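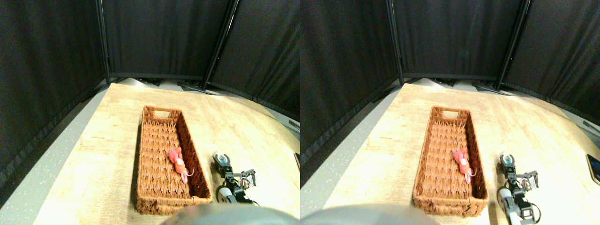 The Gonari long basket on my work table, with resident mouse.

Gonari Long Woven Basket, reviewed after one winter

I bought this basket to hold bread. I mention it because the shop page at Remville, where I ordered it, says it is "perfect for baguettes, hand towels, remote controls and life's little extras," and I was willing to believe the first of those. It has held a baguette twice. The rest of the time it has held life's little extras, chief among them a pinkish-red plush mouse with round ears and a thin curling tail.

Price first, as that's what I always scroll down for. I paid $38, plus shipping from their warehouse in Tatville. You can get a basket for less. You can get a bucket for less, too, and the bucket will hold water. What you are paying for is the weave, a braided herringbone sort of pattern that carries on across the floor and up the inside walls, in a caramel brown that goes with pale wood and makes dark wood look a bit tired. I have one of each kind of table and the basket has moved to the pale one for good.

The shape is the selling point and also the problem. It is long and narrow with a low rim, so everything inside is visible and within reach. Great for a desk or a hallway shelf. Less great for anything you hoped to hide. If your plan for the mail is to put it in a basket and stop thinking about it, buy something with a lid. Mine spent most of March with a gas bill leaning over the side, looking at me.

The handles are oval cutouts at the short ends, woven into the wall with no separate strap or hardware to come loose. They're small. I can get three fingers through comfortably, and the fourth has to wait outside. For carrying a few napkins from room to room that is plenty. I wouldn't lift it loaded with magazines by one end, and I say that having done it once, over a bowl of soup.

Sturdiness: better than I expected. The card in the box says the thing was "stress tested to 300 gentle lifts," a phrase I have enjoyed all season. I have certainly managed more than 80, few of them gentle, and the rim still sits straight. One strand near a corner popped up in the first week and I tucked it back in with a butter knife. It has stayed tucked.

Cleaning is the usual wicker misery. Crumbs go into the weave and set up house. The card recommends "a soft brush and patience," and supplies neither. What works for me is turning the basket upside down over the sink and smacking the bottom like a ketchup bottle, then going over the floor of it with an old toothbrush. Don't soak it. I wiped mine with a damp cloth after the soup and it smelled like a barn until the next morning, then got over it.

It slides a little on a smooth tabletop. There are no feet or pads in the package. I cut two strips of shelf liner and put them under the ends, and now it stays where it's put even when the cat leans on it. The cat is the reason for the mouse. I put the toy in the basket every evening so I won't step on it in the dark, and at some hour I'd rather not know about, it leaves again. The low rim is no obstacle to a motivated animal. As a toy box for a cat, then, it's excellent, from the cat's side.

I did look at the alternative, the Kopecký tray basket, which was on the same page for $28. A relative has one. It's shorter and flatter, with no handles at all, and it's a perfectly decent place to leave your keys. If you only need somewhere for keys, get that and spend the difference on a sandwich. The Gonari wins on length and on that weave, and it takes a rolled towel without the towel hanging out like a tongue.

Good: handsome color, tight weave, handles that are part of the basket, light enough to carry around half asleep.

Not so good: shows everything you put in it, collects crumbs, no feet, handles on the snug side for large hands.

Would I buy it again? Probably, though I'd wait for one of the Remville sales, which seem to come along whenever I've just paid full price. Four stars. I've taken one off for the crumbs and I'm letting the soup go, as that was mostly me. The bread lives in a paper bag on top of the fridge.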